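Warnetti to reissue first two albums on vinyl, with January shows to follow

Doom metal band Warnetti will reissue their first two albums on vinyl in January, the group announced on 15th October. Both records have been out of print in any physical form for several years, and neither has been released on LP before.

The albums, Donance and Fikildale, are being put out by Takács, the small label that signed the band last spring. Each will come as a single LP in a gatefold sleeve with the lyrics printed inside. Digital versions of the new masters will go up on the same day.

Donance was recorded over one long weekend and sold mostly at shows, on CDs the band burned and packed themselves. Fikildale followed with a proper studio budget and a second guitarist, and it is the record most fans know. It got steady play on college radio and led to the band's first tour outside their home state.

According to the label, Donance needed the most work. The original mix files were lost when a hard drive failed, so the new master was made from a stereo copy kept by the drummer. Fikildale was remastered from the full session tapes. The band decided against remixing it, apart from fixing a dropout near the end of side two that had bothered them since the first pressing of the CD.

The track order on Donance has changed slightly. Its longest song ran too close to the center of the record to sound good on vinyl, and it now opens side two. The instrumental that used to close the album has been moved up to end side one. Listeners who want the old order can still get it with the digital version.

The band has also been writing again. Most of the new songs were worked out over the summer in a rented house, with the drums in the living room and the guitar amps in a back bedroom. Vocals were tried in nearly every other room before the group settled on the hallway. 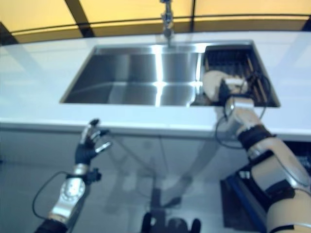

A stainless steel sink set into a white countertop.

Those sessions produced demos for more than an album's worth of material, though the label says a new full-length is still some way off. The band would like to play the songs live before recording them, something they did with Fikildale and skipped on their most recent release. They have described the newer material as slower and lower, with fewer long intros and a good deal more organ.

One of the new songs will be out before the reissues as a digital single. It has no title yet. Both sides of the band's lineup changes are on it – the original bass player, who left after Fikildale, came back to add a second bass part in the middle section. He is not rejoining full time.

The vinyl run is limited to 1,436 copies of each album, and Takács does not plan a second pressing. Orders open through the label's store and the band's own site, with a limit of two copies of each title per customer. A share of the run has been set aside for record stores, and whatever is left after that will be sold at the merch table. Black vinyl is the only option. The label said colored versions would have pushed the release back into spring.

T-shirts with the old Donance artwork will be sold along with the records. The drawing on the front has been redone from the original pencil sketch, as the scan used for the first CDs was too small to print at full size.

Warnetti will play 3 shows at the end of January to mark the release. The first will be given over to Donance and the second to Fikildale, each played from start to finish. The last will be a regular set with several of the new songs in it. Venues are to be named in the coming weeks. Advance tickets will cost $20 for each night, and there is no combined pass. All of the shows are open to all ages.

Anyone who bought the old CD of Donance directly from the band can bring it to the merch table and have it signed. The band is also looking for live recordings from their early years, in any format, for a possible archive release. Tapes can be sent to the label, which will copy them and mail them back.

A support act has not been confirmed. The band said they were talking to another group on the Takács roster about opening the first two nights.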